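The Table by the Window
Pale wood is back in the kitchen, and so is the argument over how to look after it
Mar 27, 2023

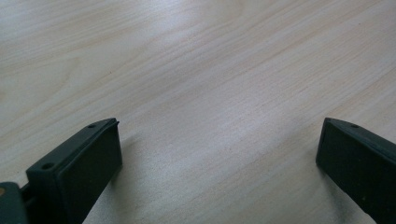 So I got the table. After 18 months of saying I wouldn't. Pale, plain, no drawer, no extension leaf, and the first thing my brother said when he came over was "give it a week." He meant turmeric. Everyone means turmeric.

He has a point. Pale wood is the white sneaker of the house. You buy it because it looks calm in the showroom and then you live with it, with kids or a cat or a person who puts the pan down without looking (me), and it stops being calm pretty fast. But people keep buying it. Rustad, the furniture store out past the bus depot in Avcombe, has sold 1,687 tables since they started keeping the count on the wall behind the register, and the manager, Hedvig Bakke, told me the dark ones hardly move now.

"Dark shows the crumbs," she said. "People forgot that. Then they were home all day and remembered."

She walked me down the row. Ash, birch, maple, something with a name I wrote down and can't read. Most were veneer, a few solid. I asked which was better and got a look.

Veneer first, then. It has a bad name it mostly hasn't earned. A thin sheet of real wood glued over something steadier, and the steadier part matters in a town like this one, where the heat comes on hard and the windows stay shut till spring. A solid top moves. Wider in July, narrower when the radiators are on. Bakke has seen them cup so badly a marble would roll to the middle. Veneer sits there. What it won't do is forgive you. Sand through it once and you are looking at the core for the rest of your life.

The grain is where I lost an afternoon. I had thought grain was grain. Straight lines, wavy lines, whatever came off the tree. Tormod Granström, who taught woodshop for years and now fixes other people's tables in a garage in Prelletance, drew it for me on the back of a gas bill. Cut the log one way and you get long tight lines, close together, like combed hair. Cut it flat across the curve of the rings and they open up into loops and arches. Cathedral, the trade calls it. Plenty of boards have some of each, tight along one stretch, then wide and swirly where the knife met the rings at a different angle.

"Look at it low," he said. "Get your eye down near the top and look toward the window." We did this, two grown adults bent over at a table with our chins nearly on it. He was right. From above you see color. From down there you see everything else, the dull patch where somebody scrubbed, the ring from a glass, the faint track of a ballpoint pushed too hard through one sheet of paper. He read me a whole phone number off a table once, he said. Off a customer's table. Did not call it.

His rules are short. Wipe with the grain. Damp cloth, then dry cloth, every time, and the dry one is the one people skip. No vinegar. No lemon. No spray polish with silicone in it, ever, he got a bit loud about this, since the next finish you put on top won't stick and it will be him who has to deal with it. Dish soap is fine, a drop in a bowl of warm water. Melamine sponges are sandpaper with good manners. Keep them for the sneakers.

And spills? Blot. Don't wipe, you just take it for a walk.

Turmeric, I asked.

He shrugged. Sunlight. Soap first, dry it, then move the table where the sun hits it and leave the thing alone for a few days. The yellow fades by itself, mostly. He has had people bring him a top to sand that only needed a window.

The window is its own problem though. Pale wood doesn't stay the pale you paid for. Maple goes toward honey. Ash yellows some. Leave a fruit bowl in one spot from spring to fall and you will have a fruit bowl shaped ghost, lighter than the rest, and it takes about as long to even out as it took to make. Move things around. Turn the table end for end twice a year, if the room lets you. Runners and place mats come off when nobody's eating. I know, they look nice.

Not everyone wants to fuss like this. Ataahua Lowther runs a lunch place in Mivier, eleven seats along a single long birch table she had made for 3,000 dollars, and she doesn't own a coaster. People write on it. A toddler put a fork in it the first week. She oils it when she closes for the holidays and that's the entire program.

"It's a table," she told me, while stacking plates on it. "If I wanted it to look new I'd have to stop feeding people."

I liked her table a lot. It's gone the color of toast and there's a dip at one corner where a delivery guy always sets down the crates. But it's oiled wood, solid, and thick, and you can do that with oil. An oiled top takes the damage in and you rub a bit more oil over it. A lacquered one holds out, and holds out, and then chips, and water gets in under the chip and turns the wood gray. Find out which one you have before you copy anybody. A drop of water on the underside will tell you plenty. Sits up in a bead, it's sealed. Sinks in and leaves a dark spot, it isn't, or it's due.

(If the table came with a card, read the card. I threw mine out with the box. Called the store. They were nice about it.)

Then there's the question of what goes on it, which I thought was the easy part. Dagim Ejigu helps people clear out houses, sometimes after a move, sometimes after a death, and he says the kitchen table is always last. Not the attic, not the garage. The table. Mail, pills, chargers, a bag from a store that needs to go back. He's cleared closets in a morning and then spent the whole next day on a surface the size of a door.

His method isn't clever and he says so. Everything off, all of it, onto the floor or a bed. Wipe it. Then leave it bare for one night. You don't put a thing back until you've walked past it bare and had a cup of coffee at it. After that people get picky. The bag that has to go back to the store goes out to the car. The mail gets a tray someplace else, with a lid if you're the type who won't look at it otherwise, and without a lid if you're the type who won't look at it if it has one.

I tried it. Bare table, one night, and in the morning the light came in across the top and I stood there in socks like an idiot just looking at it. The lines all lean the same way near my chair and then they wander off. Had been eating on it for weeks and never saw that. By evening there was a laptop, a hair tie, and half an onion.

A few more things, in no order, from my notes.

Felt pads under anything ceramic. Lamps too. The cheap stick-on ones slide in the heat and leave glue, get the sew-on or the nail-in kind where you can.

Hot pans. No. A folded towel is not enough, steam goes right through and you get a white cloud in the finish. If you've already got the cloud, Granström says try a warm iron over a dry cotton cloth, seconds at a time, and keep lifting it up to check. Try it at a corner first. I have not been brave enough.

Small dark specks in the wood are usually just wood. Bakke gets calls about them. Rub with a damp finger, and if it comes off it was pepper.

Light bulbs change the color more than any finish does. Warm bulbs push it toward pink and peach, cool ones toward gray. Ramil Evangelista, who paints kitchens for a living, won't let a client pick a wall color until the table is in the room and it's dark outside. He once repainted a breakfast nook at his own cost, 340 dollars in paint, when a green that looked great at noon made the birch look sick at supper. Now he brings a bulb in his toolbox.

Chairs. Measure the arms. Mine don't go under. I've got a neat little dent on the edge all the way along one side and it's my own fault, I measured the table and the room and the doorway and forgot the chairs.

My brother came back last weekend. Curry, his idea, he brought it. I put out a cloth and he laughed at the cloth. There's a yellow spot the size of a dime now, down at his end, and I've done the soap, and this morning I dragged the whole table two feet closer to the glass.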